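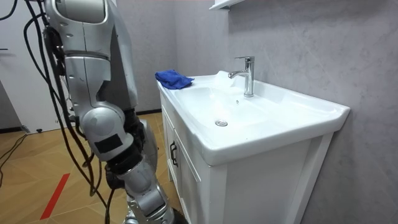 # Sink Month at Linley

Hello from the fake bathroom! If you've been following along you know I've been promising a gallery from the Linley room since the kitchen posts wrapped up, and August was finally the month we went all in on one chore: wiping out a bathroom sink with a cloth. That's the whole task. A person does it half asleep before work. Getting enough good examples of it for a learning model has eaten most of my waking hours, and I've loved nearly all of them.

A little background for the newcomers. I run the recording side of Kisham, our household chores set, and my job is gathering the episodes that the model later trains on. An operator drives the arms, the cameras record, and afterward somebody (usually me, usually with cold coffee) goes through and decides what's a keeper. Our target for the sink task was 790 clean episodes. Kisham as a whole is aiming for 4000 across every chore, so sinks are a pretty big slice of the pie.

## Getting set up

Starting positions are the thing I fuss over most. If every episode begins with the cloth in the same place and the robot parked on the same spot, the model learns that spot and falls apart as soon as you nudge anything. So I wrote up 12 starting layouts, printed them out, and we rotate through them - left side, right side, cloth near, cloth far, robot a little closer, robot a little farther back. Aisyah Mangundap, who did most of the driving this month, says she sees the sheet when she closes her eyes.

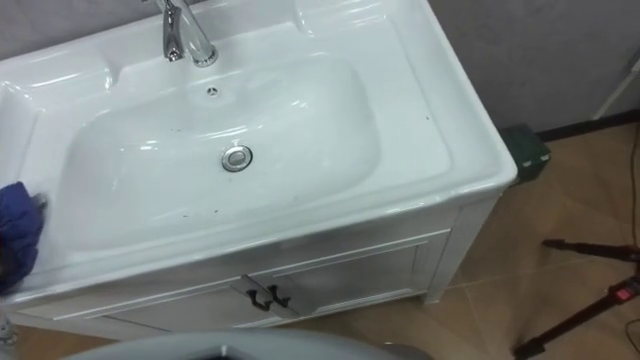
Dirt was my other big project. For the first few sessions we wiped a spotless sink, and the episodes were kind of useless, with the cloth wandering wherever the operator felt like taking it. A model watching that has no clue what the wiping is for. You want something on the ceramic to go after, even if it's only a scattering of tiny dark specks like the ones low on the right-hand slope of this bowl. Small marks are harder than big ones, too! The operator has to find them on a shiny white surface with the overhead lights bouncing off it, and so will the model.

We keep a short text note with each episode, by the way. Layout number, kind of mess, operator, and one free line for anything odd. The free line is my favorite part of the whole data set. Aisyah's run from "fine" to "fine, but I sneezed."

## Hands and habits

People ask me whether it matters who drives, and oh boy, yes. Everybody wipes differently. I go in circles. Aisyah goes in long straight pulls from the back of the bowl toward the front, and she gets through an episode a lot quicker than I do. We talked about picking one style and sticking to it, and in the end we let both in and tagged them, so the Rezende folks (they do our training runs) can split them up later if the mix turns out to be a headache.
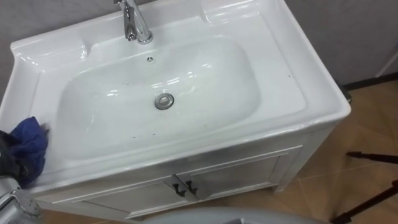

The one rule I did set is about pauses. If you stop to think for a long time with the cloth in the air, that pause goes into the episode, and the model will happily learn to stand there thinking. So we plan the wipe first, out loud if it helps, and then hit record. It sounds bossy written down. In practice it meant a lot of us muttering "back wall, drain, right side, done" at a sink like we were casting a spell.

I also learned to keep sessions short. We do blocks of 12 episodes and then swap drivers or go get a snack. I tried longer blocks early on and you could see it in the review - the wipes got sloppier and the notes got shorter, and I ended up tossing so many from the tail end that we'd have been better off quitting for lunch.

## Bigger messes

Once the small-speck episodes were in decent shape, I wanted splatters. Big ones, little ones, near the drain, up the side, whatever we could come up with. The point is variety, so I asked for a fresh pattern every time, and no fair making the same neat blob over and over. 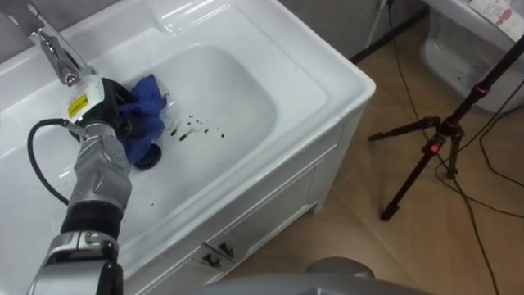
*Cloth against the bowl just above the drain, with a trail of dark splotches still to go on the right.*

Splatter episodes are the ones I'd show to anyone thinking of starting a set like this. There's so much going on in them! You have to choose where to begin, and you have to decide when you're finished, and that last part is surprisingly tricky. We ended up with a simple house rule: when the driver believes the bowl is clean, the arm backs off and recording stops. If I find a missed spot in review, the episode doesn't get thrown out. It gets tagged as incomplete and goes in its own folder. Rezende asked for those specifically, and I'm glad they did, because I hate deleting things.

Reviewing is still slower than I'd like. I've been using Brolta, our little in-house viewer, which lets me scrub through all the camera views side by side and slap tags on with the keyboard. It crashes if you tag too fast. I've been told this is getting fixed, and I've been told that since the kitchen posts, so we'll see!

Next up is the mirror, and after that I'm lobbying hard for folding towels, though Aisyah is already giving me looks. If you're collecting chore data of your own and have a good way to describe messes in a sentence or less, please leave it in the comments. My current vocabulary is "specks," "splat" and "big splat," and I could use some help.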